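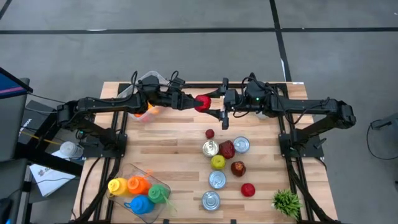
Photo: Ilango Achari / Kerlow

Speaker notes — "Does sorting the shopping save you anything?"
Parvathi Gowda, Kerlow food store evening, January

Slide 1. Leave it up while people sit down. Fruit and cans on one table, all mixed together, the way it comes out of most carrier bags. Ask who sorts theirs before putting it away. Wait for hands. Then ask who has ever checked whether it helps.

I'm on the side of doubt tonight and I'll say so early. We've had years of leaflets telling us that tidy storage cuts waste. The Stinico leaflet says it three times on one page and gives no source. I wrote to ask for one in the autumn and got a second copy of the leaflet.

What I'll grant: fruit and cans want different things. A can doesn't care if you forget it until spring. A soft apple does. And a can dropped on a pear is a bruised pear. So two bins, one for each, is fair enough. My quarrel is with what comes after that — the labels, the colour codes, the special tubs at silly prices.

Figures, go slowly. Gaber kept a diary for us across 40 households. 1191 items of fruit bought, 444 thrown out. People who sorted on the day they shopped threw out slightly less. But they also bought less to start with, and the diary can't pull those two apart. Don't let anyone in the front row tell you it can. (Ilango will try.)

Slide 2. Click. 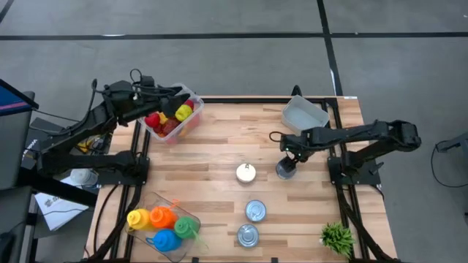
Fruit first, cans second is the order I'd go for. Get the soft stuff out of harm's way and the cans can wait on the table as long as you like. A clear bin earns its keep for fruit, as you stand a chance of spotting the one going off near the bottom. For cans I can't see that it matters, any old box will do.

One warning on clear bins. Flesar sell them as if seeing the fruit makes you eat it. I can see my exercise bike from the sofa.

If there's time: piling. A deep bin looks generous and squashes whatever is underneath. Shallow is better, or fill it halfway. I have no numbers for this, only a lot of brown pears, so say that.

Questions likely: onions (keep them apart), bananas (hang them if you must), lids on or off (off). If asked about the 500 free bins the council scheme wants to hand out, say I'd like to see a proper trial first, with half the street going without.

Hand over to Ilango by twenty past eight. Take the clicker off him afterwards.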